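Titside HG-2 Hand-Held Demonstration Gripper

Part no. HG-2-222
Category: Data collection hardware / Demonstration tools
Status: In production
Page revised 2/4/22

Overview

The HG-2 is a two-finger gripper with a wrist-level camera, carried by a person instead of an arm. The operator performs a task by hand while the unit records wide-angle video, finger opening and tool motion on one clock. Recordings are used as demonstrations for training manipulation policies. No robot is needed at the recording site.

The finger geometry matches the Titside RG-2 arm-mounted gripper. A policy trained on HG-2 recordings sees the same fingers from the same viewpoint when it runs on the arm.

What is supplied

HG-2 body with fingers fitted
Camera module with wide-angle lens
Trigger handle, right or left (state when ordering)
Two battery packs and one charger
Calibration board
Hex key for finger screws
Cable, 800 mm, for wired offload

The carrying case is sold separately.

Specifications

Mass with battery: 800 g
Finger opening: 0 to 85 mm
Finger position resolution: 0.1 mm
Video: 60 frames per second, circular field of view
Motion logging: 500 samples per second
Internal storage: 500 GB
Battery run time: 2 h 10 min recording
Operating temperature: 5 to 40 °C
Body finish: matte black

Fingers

The fingers taper toward the tip and close on a flat pad. Pads are replaceable and held by one screw each. The standard pad is suited to cloth, cardboard and small rigid parts. A ribbed pad is available for bottles and round handles. Do not mix pad types on one body; the zero position will be wrong and the session will have to be discarded.

Side plates are slotted. Keep the slots clear of tape and cable ties.

Recording deformable items

Cloth is the most common use of the HG-2 among current customers, mainly sorting and folding of household fabric. Fabric demonstrations need more variation than rigid-object demonstrations. Change the starting pile between episodes and include items that lie on top of each other.

The free hand may be used. Policies for a single arm should be trained on episodes where the free hand stays out of the task. For two-arm policies, or for sets where a person assists, tag the episode "hand assist" in Prokdale before upload. In the episode shown, the gripper holds the lower end of a black cloth on a pink printed sheet while a bare hand pulls at the edge of the sheet.

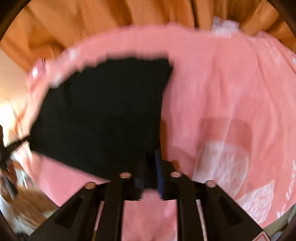 Motion blur and exposure

Fast pulls on fabric will blur. Some blur is acceptable and should be left in the set, as the arm camera produces it too. Reject an episode if the fingertips cannot be located for more than 12 consecutive frames. In rooms with a window to one side, lock exposure before the first episode and leave it locked until the session ends.

Software

Episodes offload to Prokdale 3.1 or later. Prokdale trims the idle start and end of each episode, checks clock alignment and writes one folder per episode. Exports to Myung format are supported from 3.2. Earlier Myung files can be read but not edited.

Firmware 1.9 and below drops the finger channel when storage is over 95 percent full. Update before first use.

Calibration

Calibrate at the start of each session and after any pad change. Close the fingers fully, hold the trigger for four seconds, release, then move the unit in front of the board until the status light is steady. If the light keeps blinking, clean the lens and repeat. A calibration file is stored with every episode and must not be copied between bodies.

Accessories

Ribbed pad set, HG-P2
Spare battery pack, HG-B1
Hamico carrying case, 1963 series, foam cut for one HG-2
Bench stand, HG-S1

Ordering

Minimum order is one unit. Lead time for left-handed units is three weeks longer than for right-handed. Units bought before November with the old battery door can be returned for refit at no charge; quote the serial number printed inside the door.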